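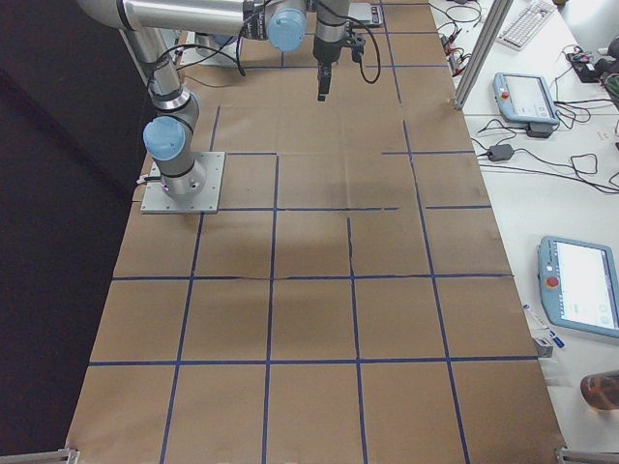
The Standimwood Documentary Season presents feature-length films about musicians, actors and other performers at the Segers Theatre each autumn. This page answers the questions most often put to the box office. Readers new to reserved seating may find it helpful to think of the hall as a grid of squares: letters run down the side, numbers run across, and each ticket belongs to one square only. The letter and number are printed on every ticket, including tickets held on a phone.

How many seats are there?
The Segers Theatre has 288 seats, all on one level. Wheelchair spaces are in row A and row M and should be booked by telephone, as they do not appear in the online plan. A companion seat is provided at no charge.

When do tickets go on sale?
Members may book from the first week of March. General sales open two weeks later at 9 a.m. Opening night is usually the first session to sell out, and a waiting list is kept for that session only.

Can I change or return a ticket?
Tickets may be exchanged for another session in the same season up to 60 minutes before the advertised start. Refunds are given only where a screening is cancelled or a different film is shown in its place. A change of guest speaker is not grounds for a refund.

Are the films suitable for children?
Most titles in the season have not been made with children in mind. Several deal with illness, addiction or the death of a well-known performer. The classification, where one has been issued, is given beside each title. Unclassified films are open to patrons aged 18 and over – proof of age may be requested at the door.

Do the subjects of the films attend?
Occasionally. Directors and editors attend more often than the performers themselves, and many films in the season concern people who have died. Guests are announced once travel has been confirmed. We are unable to pass on letters, gifts or requests for autographs.

Does the season have the approval of the artists' families?
The season shows both authorised and unauthorised films, and the programme notes say which is which where the distributor has told us. Selection is made on the quality of the film. The showing of a film does not mean that the season endorses any claim made in it.
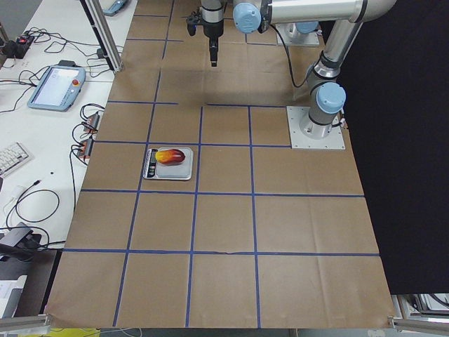
One patron wrote to us that the discussion after an unauthorised film felt one-sided, and asked that a former bandmate or family member be invited to respond whenever such a film is shown. We put this request to distributors as a matter of course. An invitation is not always accepted, and in that case a written statement of up to 300 words may be read out before the discussion begins.

May I record the discussion?
Recording of any kind is not permitted during the film. Short, silent photographs may be taken during the discussion if the guest has agreed, and the host will say so at the start. Audio of selected discussions is placed on the Plirkex listening page after the season ends.

How do I submit a film?
Submissions open in June and close at 5 p.m. on the last day of August. Films must run for 60 minutes or more and must not have been shown publicly in Standimwood or Nitudville. Music clearances remain the responsibility of the filmmaker. Please do not send discs or drives by post.

Is there a prize?
The audience award carries $4000, paid to the director. Ballot slips are handed out on entry and collected in the foyer. One slip is accepted per ticket.

Is there parking?
The council car park behind the theatre is free after 6 p.m. The last bus to Nitudville leaves from the front steps at 10.40 p.m., and late sessions may finish after this time.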